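Speaker notes - "What the Furniture Knows: buying desks for people who aren't you"

Slide 1. Wait for the coffee line to die down. Say hello. Don't do the stapler joke.

Slide 2. Why I care: eleven years in office purchasing at Foven, and I still sit on a chair that squeaks. 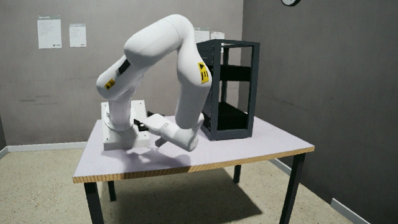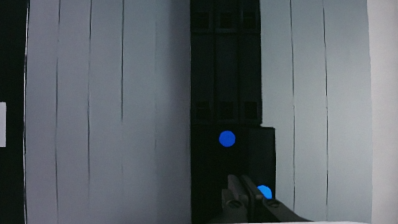
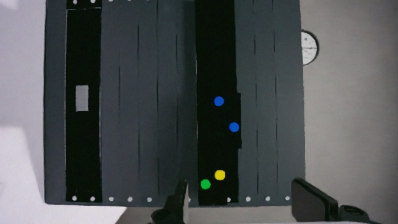
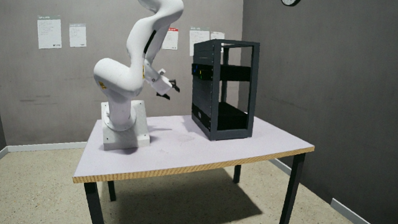 Slide 7. The Negri order. We bought 500 desks in one height. The height was chosen by a tall man in a meeting. Pause here. Somebody short will laugh.

Slide 8. The survey. 1374 people asked, 706 answered, and most of those wanted to talk about the thermostat. Read two comments out loud, the clean ones.

Slide 9. Delivery. Lollarero promised December and kept its word, just didn't mention which December. Measure the elevator before you sign. Then measure the desk in its box - the box is always bigger than the catalog admits.

Slide 10. Plarasar pilot. Four desk types, one floor, six weeks. People picked the desk by the window. We moved the desks around and they picked the window again.

Slide 11. What I'd do now: buy fewer, wait a month, buy the rest. Keep a spare box of feet and screws.

Questions. If asked about standing desks, drink some water first.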